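Fultow Opens Test Bench for Household and Shop Chores

CURKMONT, March – Fultow today opened a test bench where two-armed robots will be tried on everyday chores, from folding dish towels to sorting screws into bins. The company says the machines are not ready to be sold for home use and that the bench is meant to show how far off they are.

The program, called Prumivik, covers 17 chores. In its first trial period the team logged 524 attempts. Two chores, stacking plastic cups and moving parts from one tray to another, met the company's standard for unattended work. Folding, peeling tape and closing zippers did not.

"A person does these jobs without thinking," said Jaqueline Nava, program lead at Fultow. "Our arms can do a few of them, slowly, if the items are put where the arms expect them. We would not put one in a kitchen this year."

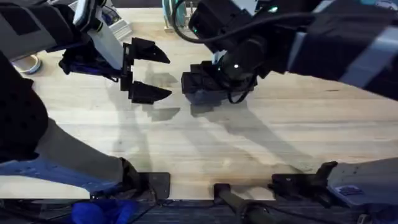 Two robot arms with their grippers above a wooden worktable at the Fultow test bench. Photo: Fultow

Solís, a repair shop that works on small appliances, supplied the list of shop-floor tasks. Owner Teodoro Arellano said he would consider a machine for sorting returned parts but still needs people for anything involving cables or cloth.

Results will be posted chore by chore, including failed attempts and the time taken for each. Other shops in the Curkmont area can submit a task for the next round, which will run for 14 weeks.

Media contact: Domingo Sosa, Fultow press office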